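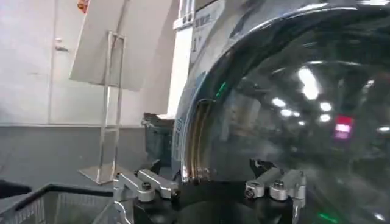 The gripper at work on a tinted cover, with a wire basket close by.

Call for participants: help us find out which chores a machine can really take off your hands

Do you stock shelves, tidy a shop floor, or keep a busy household more or less in one piece? Then we would love to hear from you, whether or not you have ever given robots a second thought.

We are a small group at Skeria, and for most of this year we have been trying to answer a question our neighbors keep asking us: can these machines do the everyday jobs yet? The short answer is "some of them, slowly." The longer answer is why we need you. Our arm will pick up a box all day long without complaint, but give it something big, shiny and curved and you start to see how much your own two hands know. Dark see-through plastic throws the ceiling lights right back at the cameras, and a smooth rim gives the fingers very little to hold on to. People who handle awkward things for a living have tricks for this, and we would like to learn them from you (and feed you a decent lunch while we do it!).

What you would be doing

You would come in for 2 visits of up to three hours each. On the first, you do a set of ordinary chores your own way while we watch and ask a lot of questions: lifting covers, filling and emptying baskets, putting goods back where they belong. On the second, you sit with Renata Quiroga and steer the arm through the same chores, then tell us frankly where it was clumsy and whether you would trust it in your store or kitchen. Renata is very patient, and the controls take most people a few minutes to get used to.

Who we are looking for

Adults with at least a year of shop, stockroom, cleaning or home care experience, paid or unpaid. Running a home counts, and we mean that. You should be comfortable standing for short stretches, though we have stools and plenty of breaks. No computer skills needed. We have already talked with 191 people by questionnaire, and if you were one of them you are very welcome to come back for this part.

What you get

$300 for the two visits, paid at the end of the second, plus bus fare or parking.

How to sign up

Send a few lines about the work you do to Seidu Sulemana at the Skeria front desk, or stop by and leave a note. Please tell us which chore you would hand over first. Sign-up closes 27 November 2022.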